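Household chores by machine: where are we at the end of the year?
Forum: Manipulation and Handling > General

Posted by kdevadiga, December 29, 2024

Opening this one with the task I keep coming back to. Toy bread roll, woven basket, white table. Put the roll in the basket.

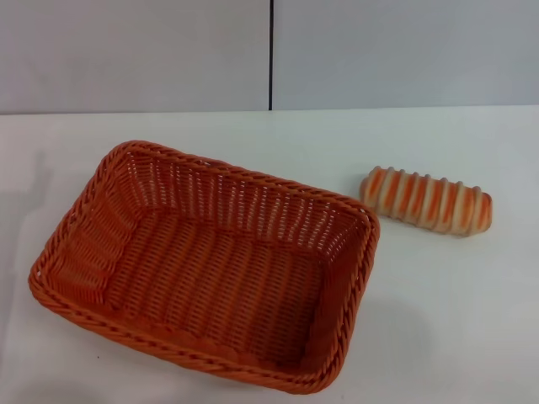 Why this task and no other

It is the smallest unit of tidying up I can think of. One object, one open container, a plain background. If a machine can't do this at a rate you would accept from a household appliance, then talk of clearing a kitchen is premature.

Our numbers on the Anddale bench: 749 attempts, 482 ended with the roll inside the basket and the basket still where it started. Policy trained on over 2,000 teleoperated demonstrations. Roll position and basket angle varied between attempts.

I'd call that "not yet" for household work. Interested in other readings.

Kamala Devadiga

Reply from hfjeld

What counts as a failure? If the roll goes in and the basket shifts a hand's width, I would score that as a success in any home. People move baskets when they put things in them.

You've also picked an awkward container. That thick braided rim will catch a fingertip if the approach is low, and a light basket goes wherever the finger goes. Swap it for a heavy plain tray and I'd expect the rate to climb with no change to the policy. Then the result is about the basket.

Reply from kdevadiga

Displacement beyond the rim width is a failure. That is strict, I agree. Most of what we lost was still at the grasp, before the basket came into it. The ridges on the roll give a parallel jaw two stable ways to sit and several bad ones, and the policy doesn't seem to care which it gets.

I won't swap the basket. Homes have baskets.

Reply from flotska_user

Shop floor view, since the thread is filed under General. We run a Flotska cell that moves molded parts from a belt into totes. It does this all day and I don't think about it. The parts arrive in one orientation and the totes sit in a fixture. So the answer for shop-floor chores has been "yes" for a long time, provided someone pays for the fixture.

The roll and basket are the same job with the fixture removed. The fixture was most of the engineering.

Reply from mhaugen

Disagree with flotska_user on "the same job." In your cell the robot never has to find the tote. Here it has to locate an opening whose walls are the same orange as its floor, with light coming through the weave on the far side. We tested depth cameras on woven containers at Haugen in January and the far wall came back as a scatter of holes. A policy working from color alone avoids that problem and picks up others, mainly shadow. The deep corner nearest the viewer looks like a different material from the rim.

Kamala, are you using depth at all?

Märta

Reply from kdevadiga

Color only. We dropped depth for the reason you give.

Reply from squintela

I think the thread is measuring the wrong thing. Success per attempt matters less than success per chore. If the machine notices the miss and tries again, your rate is fine after 2 attempts in most cases. If it doesn't notice, a much better rate is still useless, because I have to stand there and watch.

Does yours notice?

Simão

Reply from kdevadiga

No. It runs to the end of the motion and stops. An operator scores it.

Reply from hfjeld

Then I change my vote to "not yet," but for Simão's reason. I still say the displacement rule is too strict.

Reply from wkvam

Retry only helps when the misses are independent. In our logs with the Zerer gripper they weren't – a pose that failed once usually failed again, and the second push sent the object farther off. A roll with rounded ends can leave the reachable area quite quickly.

Kamala, if you kept the start poses, could you post the failures grouped by roll angle? I suspect a few angles account for most of them.

Wenche Kvam

Reply from kdevadiga

Start poses are logged. I'll pull them in January and post the table in this thread.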